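From the Brornitz Street Neighbors newsletter

Bathrooms, Budgets and a Good Deal of Patience

Many of you have been asking how the bathroom work at the guest house is coming along, so I thought I would sit down with a pot of coffee and write it all out properly, instead of telling everyone a different piece of it on the sidewalk. For those who are new to the street (welcome, we are so glad you came!), the guest house is the yellow building on the corner of Lidevska Lane, where visiting relatives, hospital families and the occasional stranded cousin have been staying for as long as I've lived here. It has three bathrooms, and until this winter all of them had the original tubs, with sides so high that my own mother used to sit on the edge and swing one leg over like she was getting on a horse.

The decision to replace them was made in January, after a long evening at Josée Zacharias's kitchen table with a great many opinions and one very good lemon cake. Josée wanted to keep at least one tub for families with little children, and I will admit I was against it at first, but she brought me around by the second slice. So the upstairs bathroom keeps its tub, freshly reglazed, and the two downstairs are getting walk-in showers with no step at all. Niilo Pesonen drew up the floor plan on graph paper, and he found a way to fit a bench into the larger one by borrowing a little from the linen closet. The linens have moved to the landing, which is handier for whoever is making up the beds anyway.

Then there was the plumbing. Our building is old, and when the wall came down behind the first tub we found pipe from what looked like every decade of the last century, joined together by people who clearly never met. Colton Lavoie spent most of a weekend lying on his side with a flashlight, tracing which pipe went where and writing it on masking tape. The upshot is that we are replacing everything back to the main shutoff. That added 20 days to the schedule and I won't pretend I took the news gracefully, but it is a comfort to know that whoever turns on the water next year will get water, and at the temperature they asked for. 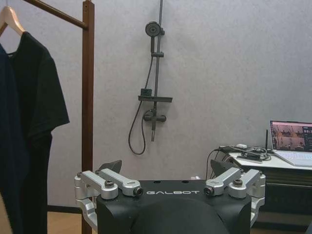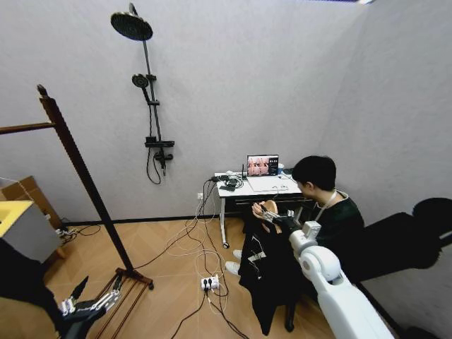
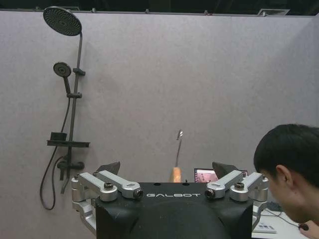

Choosing the fixtures was the part I had been looking forward to, and it turned into far more of a project than I'd imagined. I had thought we would go in, point at something shiny and be home for lunch, and instead Shoshana Montoya and I visited every showroom within an hour's drive and came home with so many brochures that the back seat looked like a recycling bin. I had my heart set on chrome, the same as we've always had, but Shoshana kept steering me toward the dark sets, the kind with a big round rain shower up top and a smaller handheld one on the rail underneath, and after a while I began to see her point. The handheld is what settled it for me, to tell you the truth. Anyone who has helped an older person wash, or a toddler with sand in every crease, knows what a difference it makes to bring the water to the person. The rain shower is a bit of a treat on top of that, and I think people who have spent the day in a hospital chair have earned one. We ordered two sets, both dark, and I've made my peace with wiping off the water spots.

If you are thinking about doing something similar at home, I do have a few bits of advice, for whatever they are worth. Measure the tallest person in your family before anyone fixes the height of the shower head. Ask for the grab bars to go in while the wall is open, even if you don't need them yet, so they can be fastened to something solid. Check how far you have to reach to turn the water on, too. Ours will be placed near the entrance, so you can get the temperature right before you step under it, and that was Jade Gauthier's idea from start to finish. She worked as a home aide for years and has been wonderfully blunt with all of us about soap dishes.

As for the tile, we have settled on a small matte one for the floors, which grips better under bare feet, and a larger pale one for the walls, so there is less grout to scrub. There are 111 square feet of the wall tile stacked in the front hall at the moment. Please mind your shins if you come in that way, and please don't set plants on it.

We have a little money still to raise for the second shower's bench and the new fan. The soup supper brought in more than we hoped, and the jar at Trelari Bakery is filling up nicely. If you'd like to chip in, an envelope through my mail slot is fine, or catch Josée on her morning walk. We also need towels in good condition, bath size if possible, and somebody with a truck who could take the two old tubs to the salvage yard. One of them may be spoken for as a planter, so do ask before you haul it off.

The quilt drawing has been moved to the end of the month. Tickets are in the blue tin on my porch, and I still have Niilo's casserole dish if he is wondering where it went.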